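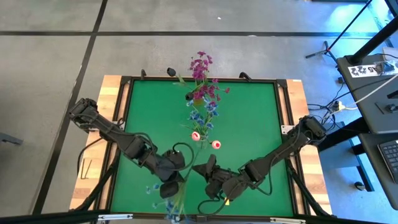 *Posted by Ingvar Østergaard, Vanags workshop, September 5, 2025*

**Wanted: test operators for the two-arm table (paid, part time)**

In July we had a fault on the flower task. The left arm did not stop when the operator released the pedal. It continued to close on the stems while the right arm was still pulling, and one gripper finger broke. The operator had her hand over the border of the table at this moment. She was not hurt, but we stopped all sessions the same day.

We found that the stop signal arrived late when the log file was large. In the records of 2000 sessions, the delay was present in 178, and in most of these it was too short to notice. Edgars Rätsep has written a new stop routine, called Gillar, and now we need people to test it who were not part of building it.

**What you will do**

- Guide both arms to hold, turn and separate artificial flowers on the green table.
- Release the pedal at moments given by the test plan, and also at moments you choose yourself.
- Write a short note after each stop, also when everything was normal.
- Check the cables at the joints before you start.

**What we ask**

You are 18 or older and you can stand for one hour with a break. You can read and write simple English. Experience with robots is welcome but it is not required. We especially want to hear from people who will tell us when something feels wrong, even if they cannot explain it.

**Safety during the tests**

The arms run at reduced speed. A second person holds a separate power switch the whole time, and hands stay outside the wooden border until this person says "clear." You may end a session at any time and you will be paid for the full session.

**Practical matters**

We have 4 places. One session is two hours, and we hope for some eight sessions from each person. Training is one afternoon and it is paid.

The full fault report is number 1085. Ask for it at the Vanags front desk and please read it before you apply. Then leave a short letter there, addressed to Ingvar, with the hours when you are free.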